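The Sofa at the Sobczak House

The listing said the sofa was good for another 200 years, which I took to be a joke until I met the seller's agent and found that she meant it. She had a folder. On the front of the folder was the word Grollau, and under it a price: 1,350, crossed out, and then 500.

"What's wrong with it?" I asked.

"Nothing is wrong with it."

In my experience a thing that loses that much money between one line and the next has something living in it. I said so. She told me the Sobczak house was being emptied before the end of January and that furniture was the last thing anybody wanted to carry down the front steps. This was reasonable. I have been told a lot of reasonable things by people holding folders.

I should say that I was there for my sister, who had sent me with a tape measure and strict orders not to come home with a story. She has a theory that I would rather be right than sit down. She had seen the gray sofa in the listing and wanted it for the long wall. I was to measure it, sit on it and ring her.

So I sat on it. It was soft. It was softer than it had any right to be, and the back came up behind my head in a fat roll like the ones in the good seats on the Oltell ferry. I didn't trust it. I got up and pushed my hand down behind the seat cushion, where the truth about a sofa is generally kept, and found a pen cap and a ticket stub from the Plukar baths.

"You see," said the agent.

I didn't see. A pen cap is exactly what you would leave in there if you wanted a person to stop looking.

Then there was the red cloth.

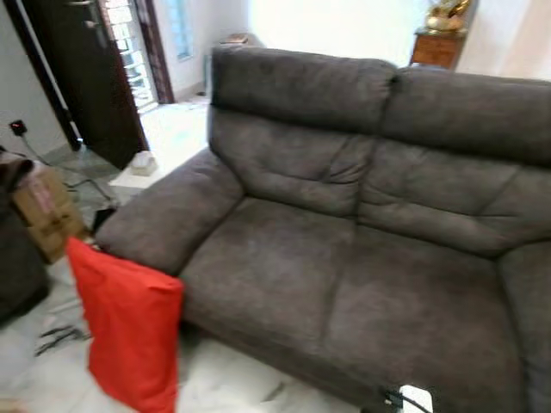
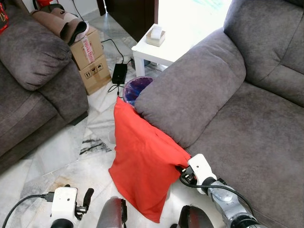 It hung over the end of the arm, right down toward the floor, and it was so red that the rest of the room seemed to have been washed too many times. I asked the agent what was under it.

"The arm of the sofa," she said.

"And why is it covered?"

"It isn't covered. There's a cloth on it."

I thought this over. In my line of work, which was insurance until they let me go for thoroughness, a cloth on an arm means a burn, a cat or a glass of wine. I have seen a lace mat hide a hole you could have posted a shoe through. I have seen a whole throw rug sewn down at the corners. People will tell you it was their grandmother's.

"Does a cloth over the arm of a sofa mean there's damage underneath?" I asked.

"Sometimes it does, and sometimes people just put a cloth there to save the fabric from hands and elbows, so lift it up and look."

I hadn't expected to be invited. For a moment I suspected the invitation. Then I took hold of the cloth by one corner and lifted it, slowly, as I used to lift the carpets in flooded basements, and I put my face down close to the arm.

It was gray. It was a clean gray arm, a little flattened along the top where somebody had leaned on it for years. I rubbed it with my thumb and it went dark one way and pale the other, like the nap on a pool table. There was no burn. I smelled it, and it smelled like a closed room.

"Well?" said the agent.

"It's very clean," I said.

"You say that as if it were bad news."

I rang my sister from the hall. It was just after 1 in the afternoon and she was eating something. I told her the sofa measured right, that the seams were sound, and that there was no damage I could find under the cloth.

"So it's fine," she said.

"I said no damage I could find."

She chewed for a while. Then she asked me if it was comfortable, and I looked back through the door at the roll of the cushions and the dent my own head had left, which was filling out again – too slowly, I thought, or possibly too fast.

"Ask her if the cloth comes with it," said my sister.

I went back in and asked. The agent opened the folder and ran her finger down the page.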